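Surface Care and Materials
Unit 4 notes: Soaps, detergents and foam
Instructor: Manju Ahuja

Read these notes before the lab. The section on foam drainage is the one you will need for the bench work, and the section on residue comes back in Unit 6 when we do floor finishes. Terms you should be able to define are listed at the end.

1. What a surfactant does

Water on its own is a poor cleaner of greasy surfaces. Its molecules pull on each other strongly, so a drop of water tends to hold itself together and sit on top of the grease. We call that pull at the surface "surface tension." A surfactant lowers it. The word is short for "surface active agent."

A surfactant molecule has two ends. The head is drawn to water. The tail is drawn to oil. Put a small amount into water and the molecules collect at the surface, heads down and tails up in the air. Once the surface is crowded, the molecules left over in the water group together in small balls called micelles, with tails pointing in and heads pointing out. The concentration at which this starts is the critical micelle concentration, or CMC. Grease can be carried inside the micelles, and this is how it leaves the surface and goes down the drain.

Past the CMC, adding more product does very little to surface tension. Students find this hard to believe in the lab, so we will measure it. A 2 percent solution of the Vindura concentrate is already well above the CMC. Making it stronger mostly adds to what you have to rinse off later.

2. The four families

Surfactants are sorted by the charge on the head.

Anionic: negative head. Soap belongs here, and so do most dish liquids. Good foamers, good on grease. Soap reacts with hard water and leaves scum. Most modern anionic detergents do much better in hard water than soap does.

Cationic: positive head. Used in fabric softeners and some disinfectants. Do not mix with anionics. The opposite charges pair up and both lose their effect.

Nonionic: no charge. Low to moderate foam, tolerant of hard water. Common in floor machines and dishwashers.

Amphoteric: charge depends on pH. Mild, often used in hand soap and shampoo, and often added to other products to steady the foam.

The Imine product on the second shelf is a cationic. Keep it away from the bottles used for Exercise A.

3. Foam is not a measure of cleaning

Foam is gas trapped in liquid, with surfactant holding the walls of the bubbles together. It does have uses. It shows where product has been put down, it clings to upright surfaces longer than plain solution does, and it can hold loosened soil up off the surface for a short time. But a low-foam nonionic can remove grease as well as a high-foam anionic can, and people judge by foam anyway. Manufacturers know this and some add foam boosters for that purpose alone.

Foam that is worked over a flat surface breaks down into smaller bubbles and the layer gets thinner. Each pass of a cloth or sponge pushes material ahead of it and leaves a ridge at the side of the stroke. On pale surfaces this is easy to miss. On dark ones the stroke pattern shows clearly, and you can tell whether the person worked in straight overlapping rows or in circles.

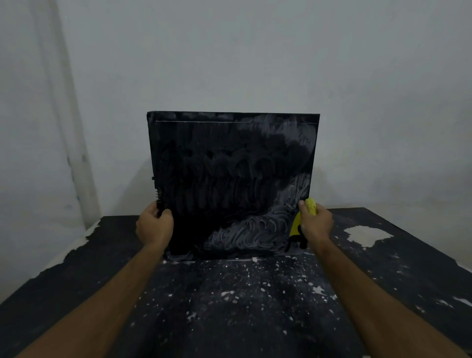 Fig. 1. Stroke pattern on a dark panel. The arcs overlap, with darker patches between them.

Straight, overlapping strokes give more even coverage than circular ones. Circles have gaps between them unless the worker slows down a lot. For graded work in this course, use rows, top to bottom, with each row overlapping the last by a third of the width of the cloth. Keep circular scrubbing for single spots.

4. Drainage

Fresh foam is mostly liquid near the bottom and mostly gas near the top. Gravity pulls the liquid down through the channels between the bubbles. As liquid leaves, the bubble walls get thinner, the bubbles change from round to many-sided, and in the end the walls break. Three things happen side by side:

Drainage - liquid runs down through the foam.
Coarsening - gas moves from small bubbles into larger ones, so the average bubble size goes up.
Coalescence - a wall breaks and two bubbles become one.

A thicker liquid drains more slowly. So does a foam with smaller bubbles, as the channels are narrower. Temperature matters as well: warm solutions drain faster than cold ones, other things being equal. 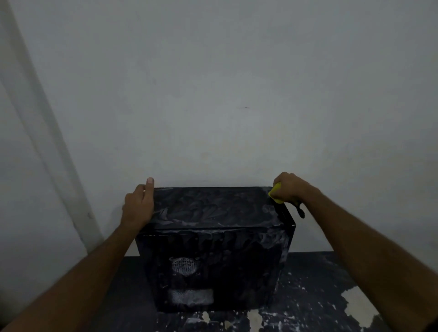 Drainage on an object is harder to predict than drainage in a cylinder, because real objects have tops, sides, edges and seams. A layer on a level top stays put for a while and thins slowly. A layer on an upright face is pulled along the face by its own weight, and where it is heavy enough it slides in strands. Edges are where the two meet. On the black computer case, the foam has built up into a thick rim along the front edge of the top panel and spills onto the face below, where the streaks run down in wavy fingers. The same thing can happen on countertops with a drip edge, on the lip of a bathtub and on the top rail of a door. When you inspect your own work, look at the edge first and then at the face just under it.

5. Residue

Everything in the bucket that does not evaporate and is not rinsed or wiped away stays on the surface. That includes surfactant, builders, dye, fragrance, minerals from the water and the soil itself. Residue causes three common complaints. The surface looks hazy. It feels tacky. It gets dirty again sooner than it should, as the leftover surfactant still has an oil-loving tail and holds on to soil.

Haze is a matter of light. A smooth glossy surface sends light back in one direction. A thin uneven film scatters it, so black looks gray and colors look washed out. This is why glossy black is the hardest finish to hand over clean and why we use black tiles for the practical test.

The rinse matters more than the wash. One pass with a well-wrung cloth and clean water removes more residue than several passes with the cloth you washed with. Change the rinse water when it turns cloudy.

6. Lab exercises

Work in pairs. Wear gloves and eye protection.

Exercise A. Surface tension. Place a drop of plain water on a waxed tile. Record its width. Repeat with the Vindura solution at each strength on the bench card. Plot drop width against strength and mark where the curve goes flat.

Exercise B. Foam height. Pour the solution into the 500 ml cylinder up to the lower line, stopper it and shake for 30 seconds. Set it down and read the foam height at once. Leave it for 30 minutes and read again. Report both readings and the ratio. Do this for the anionic and the nonionic samples. Rinse the cylinder fully in between, as traces of one will spoil the other.

Exercise C. Residue. Wash two black tiles the same way. Rinse one, leave the other. Let both dry standing up. Compare them under the bench lamp held low to one side and write down what you see near the bottom edge of each.

Write-ups go in the tray by the door before the December break. Put both names on the sheet.

7. Reading

Yang, chapter on surfactants, whole chapter. Skip the boxed sections on industrial foams unless you are interested.
Bendberg, the pages on hard water and scum. The diagrams of micelles are better than the ones in Yang, but Bendberg uses "detergent" to include soap and we do not.

8. Terms to know

Surface tension, surfactant, head and tail, micelle, critical micelle concentration, anionic, cationic, nonionic, amphoteric, builder, drainage, coarsening, coalescence, residue, haze.

Builder is covered in lecture only. Take notes on it.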